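Una tarde entre pinzas y ropa por doblar

Llegué a la jornada de puertas abiertas de Zadholm a las cuatro de la tarde, con el paraguas chorreando y la sospecha (lo confieso) de que iba a aburrirme un poco. Me equivoqué, y de qué manera. La casa había preparado un salón de los de toda la vida para enseñar en él su proyecto Clollico, dedicado a una de las tareas más ingratas del hogar: recoger y doblar la ropa que vamos dejando por ahí.

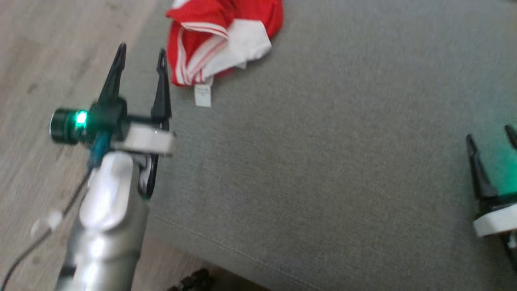
Según Dimaculangan, lo difícil de doblar empieza mucho antes del primer pliegue, cuando hay que decidir por dónde se coge una prenda arrugada, y en eso se les han ido 27 meses de trabajo.

Me quedé pensando en mi madre, que dobla una camiseta sin dejar de mirar la telenovela. A las pinzas hay que enseñárselo con una paciencia infinita, repitiendo la misma maniobra hasta 200 veces, con la tela caída cada vez de una forma distinta, y una lo ve y le coge cariño al asunto, qué quieren que les diga.

La ropa, además, se deja casi siempre donde no toca, y por eso en Zadholm prefieren ensayar sobre un sofá,

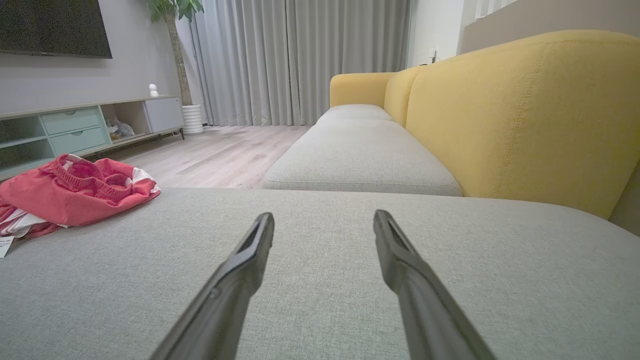

con su tapicería mullida y sus costuras, antes que sobre una mesa de laboratorio. Luego hubo café, y una charla de 40 minutos sobre Ustum, el programa con el que quieren llevar todo esto a residencias de mayores. Me la bebí entera, igual que el café, y volví a casa ya de noche, donde me esperaba la colada sin tender.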